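Tabletop for the hobby room: oil, wax or leave it?

alamer_11
So I finally have the long table in and I can't decide how to finish the top. It's a light brown wood with a nice straight grain and I really don't want it going orange on me. We mostly use it for ball games with the kids and some model painting in December when it's too cold for the garage. Budget is 200 tops, and that has to cover brushes and everything!

Jeso
Hardwax oil, two thin coats, done. I did mine that way and you can patch a scratch without redoing the whole top.

rolland1484
Disagree with Jeso. Oil is fine for a desk, but if kids are rolling stuff across it all day I'd go with a matte water-based varnish. Stays pale too. What does the room look like?

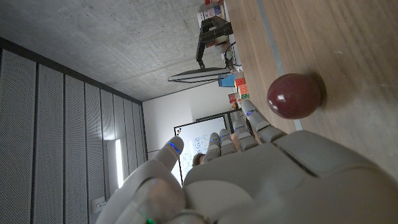 Bokbridge, 18 February 2022

alamer_11
OK, one from the room. You get the grain pretty well next to the red ball, and the thin gray strip in the top as well. Bare concrete ceiling, perforated acoustic panels on the wall – the panels stay, they were not cheap.

Jeso
Love that ceiling. Still saying oil. Varnish over that strip is going to look messy where the two meet.

rolland1484
That's what tape is for?? Ten minutes of masking.

Ju-won Ahn
Try both on the underside first and leave them a week. My brother-in-law Gun-woo Shim skipped that and his pale top went the color of tea.

alamer_11
Underside test it is. Ordering a small can of each tonight – rolland, matte or dead matte?

rolland1484
Dead matte. The regular one still shines under a lamp.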